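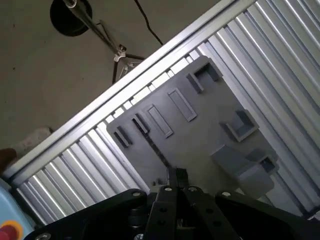

Why does the arm drift a little to one side when I let go of it at the end of a hand-guided demonstration?

The usual cause is that the payload setting doesn't match what is mounted on the wrist. In hand-guiding mode the controller holds up the weight it has been told about, so if that number is off, the arm sags or creeps the moment you take your hand away.

Ticket 744
Product: Skusier teaching kit
Opened by: Océane Morin
Status: waiting on customer

Océane wrote:
Hello again, and thank you for being so quick last time! I measured the payload the way you suggested and typed in the new value, and the creeping is much better — I can let go now and go find my coffee. What's left is the replay. I recorded seven demonstrations of picking up the plate from the rollers, and in three of them the fingers close a touch too early.

Zurnix support wrote:
Hi Océane, so glad the payload helped. Early closing nearly always comes from the gripper signal being saved on a different clock from the joint positions. Please open the recorder settings, find "gripper delay" and tell us what it says. On your version we'd expect 179 ms. If it reads zero, put 179 in, restart the recorder and make one fresh demonstration, nice and slow. Please keep the old ones for now, and attach the log from the new one to this ticket.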